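What is a softgel?

Vitamins and oils come in lots of shapes. Some are powders, some are hard tablets and some are softgels. A softgel is a small, smooth capsule with a liquid inside it. If you could squeeze one, it would feel a bit like a firm jelly sweet. It is not a sweet, though, and only a grown-up should hand one out.

What is the outside made of?

The shell is usually made of gelatine, the same stuff that makes jelly wobble. Gelatine comes from animals, so some makers use starch or seaweed instead. A little water and a syrup called glycerine are mixed in to keep the shell bendy. Without them it would dry out and crack.

What is on the inside?

Mostly oil. Fish oil and vitamin D are often sold like this. Oil is messy to measure with a spoon and some kinds taste horrible. Inside a shell, the oil stays put until it gets to your stomach. The shell then goes soft, breaks open and lets the oil out.

How are they made?

1. Warm gelatine is spread into two long, thin ribbons.
2. The ribbons meet between two rollers with little hollows in them.
3. A squirt of oil goes in just as the rollers press the ribbons together.
4. The edges seal and the capsule drops out.
5. The capsules are tumbled and left to dry.

A big machine can do this thousands of times an hour.

Why do they come in jars?

Softgels do not like heat or damp. In a warm, steamy bathroom they can stick together in one big lump. A jar with a tight lid helps to keep damp air out.

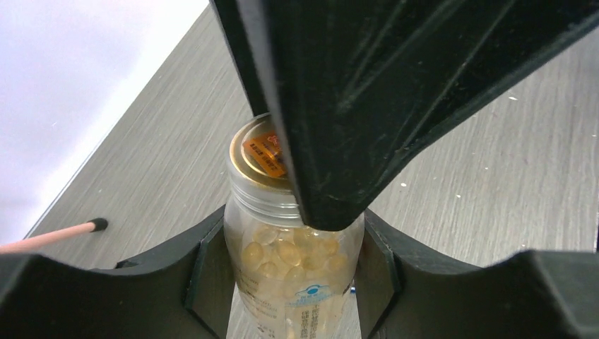

Many jars are see-through, so you can look at the capsules without opening the lid. Others are brown or white to keep the light away from what is inside. Screw lids often have ridges round the side, which give your fingers something to grip. Some lids have to be pushed down and turned at the same time, and these are meant to be hard for small children to open.

The label tells you what is in the capsules, how many to take and when they should be used by. A jar might hold 200 capsules or only 21.

Staying safe

Never take a capsule from a jar by yourself, even if you have had one before. If you find one on the floor, give it to a grown-up. If a younger brother or sister has swallowed some, tell a grown-up straight away.

Words to know

Capsule: a small case with medicine or vitamins inside.
Gelatine: a clear material that sets like jelly.
Glycerine: a thick, clear syrup.

Planumora children's pages. Last checked Jun 17, 2021.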